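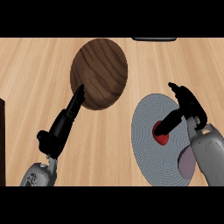

I've spent most of November on one question, so I may as well write it down before I forget how we got there. The question was whether a two-armed policy trained mostly in simulation cares what the table looks like. The short answer is yes, more than I wanted it to, and the fix was duller than I expected.

Some background for anyone who hasn't read the earlier posts. We train by imitation. Someone teleoperates both arms in the simulator, we record the joint angles and the head view, and the policy learns to predict the next chunk of movement from what it sees. The tasks are small tabletop jobs: pick up this, put it on that, pass it across if the near hand can't reach. We call the task set Homeo, for reasons that made sense to Wagner at the time.

We had 2876 demonstrations by the end of October. Nearly all of them were recorded on the same three or four surfaces, plain ones. The policy did well on those. Then Noemí Villaseñor swapped in new ones for a demo -- a plank table, a dark wooden disc with a strong grain, a woven placemat with a rippled pattern -- and the success rate fell so far that I assumed she'd broken the camera settings. She hadn't. I checked twice, and then I apologised.

What went wrong was fairly consistent once we watched enough rollouts. The arms still moved towards the right part of the table. The hand would come in over the object and open, and then the last few centimetres were off. On patterned surfaces it tended to close early. My guess is that the policy had learned to judge height partly from how the object's edge looked against a flat background, and a busy weave spoils that. I can't prove it. Lesego Engelbrecht thinks it's the shadows, and she may be right, as our renderer handles soft shadows on textured material in a way I don't fully trust.

So the obvious thing was to randomise the surfaces. We did, and this is the part I'd like other people to know about, because I lost a week to it. Our first attempt used random noise textures and random colours, the way a lot of older work does it. That helped on the placemat and made the wooden surfaces slightly worse. Natanael Guimarães suggested dropping the noise altogether and using only textures that look like real household things: wood, cloth, cork, straw. We pulled together 689 of them, threw out the ones that tiled badly, and re-rendered the existing demonstrations with new surfaces under the same arm motions. No new teleoperation at all.

Re-rendering is only fair if the shapes stay put. If you replace a thin mat with a thick one, the recorded hand path now goes through it. We got caught by this on the first night. Thickness is now locked and only the material changes. It seems too simple to mention, but the loader script didn't check for it and quietly gave us a few hundred demonstrations with fingers inside the table.

With the realistic textures, the gap between the old surfaces and the new ones closed by a bit more than half. We then tried mixing in a small amount of new data, 10 fresh demonstrations per surface type, recorded by Rogério Nogueira over a long Friday. That closed most of what was left. I had expected the re-rendered data to do all the work and the fresh data to add nothing, so I was wrong about that. Where the operator could see the patterned mat, he approached a little more slowly and a little more from above, and I suspect those habits are worth something to the policy.

What still doesn't work is dark on dark. Our hands are black, and over a dark brown disc the fingertips more or less vanish at the resolution we feed the network. It does better if we also give it the joint angles at a higher rate, but it still fumbles. I've tried brightening the lights and it feels like cheating. A wrist view would probably sort it out, and there's room for one in the model, but it doubles the rendering time and we share the machines with the Drimerska people, who have a deadline.

Next on the list is a longer training run, 3000 epochs instead of what we normally stop at, mainly to see whether the early closing goes away by itself. Lesego is also going to turn shadows off completely for one run, which should settle our argument. I'll post the plots for both once they're finished.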